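Ticket: Repeated loss of power to kitchen ring, ground floor
Site: Pladlow, Unit 11
Opened: April 2021
Raised by: Ident site services
Status: Closed, with one follow-up item
Priority: Medium

SUMMARY

The 30 mA RCD protecting the ground floor kitchen circuits trips at irregular intervals. Reset is normally possible straight away. The tenant reports that the trip happens more often in the morning and that nothing in particular is being used when it happens. The split-load consumer unit has two RCDs. Only the left-hand one is affected.

CIRCUITS ON THE AFFECTED RCD

Way 1: kitchen ring, 32 A
Way 2: water heater under sink, 16 A
Way 3: outside lighting, 6 A
Way 4: ground floor sockets, east wall, 32 A
Way 5: spare

REPORTED HISTORY

The first trip was noted in December, after a spell of heavy rain. It was reset and not reported. Trips then came every week or two until last month, when they became frequent enough to spoil the contents of the fridge. The tenant has since moved the fridge to an extension lead fed from the right-hand RCD. This is not a permanent arrangement and the lead is to be removed when the ticket is closed.

LOG

Entry 1. Attended site. RCD found in the on position. Press-button test operated correctly. Ramp test gave a trip current of 20 mA, within the accepted range for a 30 mA device. Trip times at rated current satisfactory on both half cycles. The RCD itself is not considered faulty and has been left in place.

Entry 2. Measured standing earth leakage with a clamp meter around the line and neutral tails of the affected side, all loads connected as found. Reading 11 mA. That is higher than we would like for a circuit group of this size (a working limit of 30 per cent of the rated trip current is 9 mA). It is not enough to cause a trip alone, but it leaves little room for anything else.

Entry 3. Switched off each way in turn and noted the fall in leakage. Ways 1 and 4 each made a small difference. Way 2 made the largest difference. Way 3 made none, but the outside lights are on a photocell and were off at the time. To be repeated with the lights forced on.

Entry 4. Insulation resistance of fixed wiring, loads unplugged, 500 V between live conductors and earth:

Kitchen ring: 62 megohms
Water heater, element disconnected: over 200 megohms
Outside lighting, photocell and lamps disconnected: over 200 megohms
East wall sockets: 61 megohms

All acceptable. The two socket circuits are lower than the others but well above the minimum. No fault found in the fixed wiring.

Entry 5. Checked for a neutral to earth fault on each circuit, as these can trip an RCD with the breaker off and are often missed. None found. Checked for a borrowed neutral between the two halves of the board. None found.

Entry 6. Began appliance checks. Portable appliances on the kitchen ring were inspected for damage to plugs, flexes and cases, then tested one at a time for insulation resistance and, where Class I, earth continuity. Kettle, toaster and microwave all passed. Toasters are worth checking early in a job of this type, as crumbs packed against the element supports can take up moisture and give a low reading. Clean the crumb tray before testing and repeat the test after one full heating cycle.

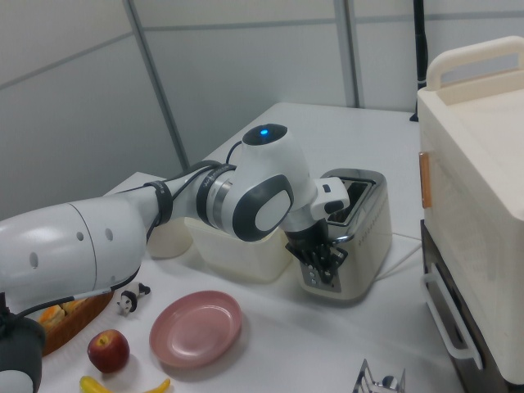

Entry 7. Water heater. Element tested cold at the terminals, isolated from the supply. Insulation resistance to earth 0.2 megohms. Repeated after heating for an hour and allowing it to cool: 0.1 megohms. Mineral-insulated elements take in damp through a failed end seal, and a reading that recovers with heat can sometimes be left and watched. This one got worse. Element judged to be failing.

Entry 8. Asked tenant about use of the water heater. It is on a timer, set to come on before the building opens. This agrees with the morning trips and with the report that nothing was being used. The timer was not mentioned when the ticket was raised and is behind the cleaning cupboard door, out of sight of the heater.

Entry 9. Left the water heater isolated at way 2 with a label on the breaker. Remaining circuits in normal use. Standing leakage now 3 mA. Tenant asked to note the time of any further trip.

Entry 10. No trips recorded with way 2 off. Replacement element ordered through Petridis. The first part supplied had the wrong flange pattern and was returned. Ernow part received as a substitute, same rating, flange and gasket checked against the old one before fitting.

Entry 11. Element replaced. Old gasket had hardened and there were marks of slow weeping below the flange. Mating face cleaned, new gasket fitted, vessel refilled and vented before power was restored. Insulation resistance of new element over 200 megohms. Thermostat set to 62 degrees. Outlet temperature after a full heating period measured at 61 degrees.

Entry 12. Repeated the leakage measurement with all circuits on and the outside lights forced on at the photocell. Reading 4 mA. Outside lighting accounts for the extra 1 mA and needs no action.

CAUSE

Failing heating element in the under-sink water heater. Leakage rose when the timer called for heat and, added to the normal leakage of the other loads, passed the trip point of the RCD. The link to the rain in December is not proven. The outside lighting circuit tested clear.

ACTION TAKEN

Element and gasket replaced. Timer labelled "water heater" and its location added to the board schedule. Fridge returned to its own socket and extension lead removed.

FOLLOW-UP

Way 2 and the fridge socket both remain on the left-hand RCD, so a fault on one will still cut off the other. Quote to be prepared for changing way 2 to an individual RCBO. Confirm with the maker of the board that a compatible unit is still available before quoting.

Ticket closed after 20 days without a trip. Reopen under the same reference if the fault returns.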